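Search this guide
Search
Home > Guides > Bench cell > Section 4

Section 4: Laying out the bench and agreeing on the rules

Okay, so you've bolted the arm down, you've got power, and you're itching to make it move. I was too! Please do this section first anyway. I wrote it after my second season looking after the Huaranga benches, and most of the trouble I've had to sort out came from people skipping straight to Section 5 (the fun one, I know).

Our house rules are stricter than the arm's own handbook in a couple of spots. Where the two disagree, go with the stricter one. If you're setting up in a workplace you'll also need your own risk assessment, and nothing I write here replaces it.

4.1 Before you power up

1. Put the emergency stop where the person supervising can reach it without leaning over the table. If you're left-handed, move it to the left. It's your hand that matters.
2. Press it, try to jog the arm, and make sure nothing moves. Release it and check that the arm waits for a reset before it'll do anything.
3. Set the speed limit in Cukeo to 10 percent. Leave it there for the whole of this section, even if it feels like watching paint dry.
4. Tie back long hair, take off your lanyard, and roll up loose sleeves.

CAUTION: Never test the stop for the first time with an object in the gripper. Some grippers let go when they lose power and some hang on, and you want to know which kind you've got before there's a full bottle in it.

4.2 Placing the objects

We do kitchen-type tasks on our benches, so a layout usually has one bulky thing that stays put and a handful of small things that get picked up. Start with the bulky one.

5. Put the appliance down first, then open its door all the way and jog the arm slowly past it. Close the door and do it again. You're checking both positions, because the door swings into space the arm thinks it owns.
6. Leave the appliance unplugged. We never run a heating element on a robot bench, full stop. If your task needs a "hot" oven, pretend.
7. Add the small items one at a time, and keep them all inside the reach limit you set in Section 3.
8. Bottles and jars go on lying down unless the task sheet says upright. Caps on tight, please — I've cleaned sauce out of a wrist joint and it took me most of an afternoon.

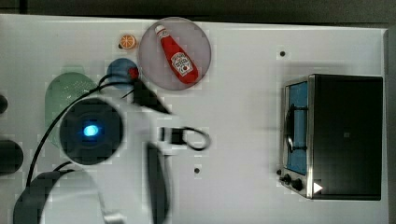

9. Once everything's down, do a full dry run with the gripper open and nothing to grab. Watch the cables the whole way through and let the fingers look after themselves. A cable that rides over a dish at home position can easily drag it along when the arm swings out.
10. If a cable touches anything during the dry run, stop and re-dress it, then start the run over from the beginning. Starting halfway doesn't count, sorry.
11. Save the layout in Cukeo with your initials in the name.

NOTE: Mounting holes in the tabletop are fine to leave open, but don't park anything small on top of one. Flat little items tip just enough to throw off a pick, and you'll waste ages blaming the calibration.

4.3 Who's allowed to do what

Two people per bench whenever the arm is live. One drives, the other has a hand near the stop and doesn't do anything else (no phone, no "just finishing an email"). Swap whenever either of you gets tired.

Hands stay off the table while the arm is enabled. If something rolls, let it roll. Hit the stop, wait until the arm's at rest, then reach in. I'm a bit of a broken record on this one — ask anybody at Isska — but a slow arm still pinches, and it pinches hardest between a finger and something heavy that won't slide.

The status light is handy, but don't treat it as permission. Colours differ between firmware versions, so check the state on the Cukeo screen before you put your hands anywhere near.

4.4 Packing up

12. Send the arm home and disable it from the screen.
13. Take the small items off, bulky one last.
14. Wipe the table and the finger pads with a damp cloth. No solvents on the pads.
15. Write up anything odd in the bench log, even if it sorted itself out.

If your bench came from Trokport, their older brackets use a different bolt pattern, so have a look at Appendix B before you tighten anything. Wilmer Henao keeps that appendix up to date and he's happy to get corrections.

Next: Section 5, First picks

3,391 views | 2 comments | Share

Contact | © Isska | Back to top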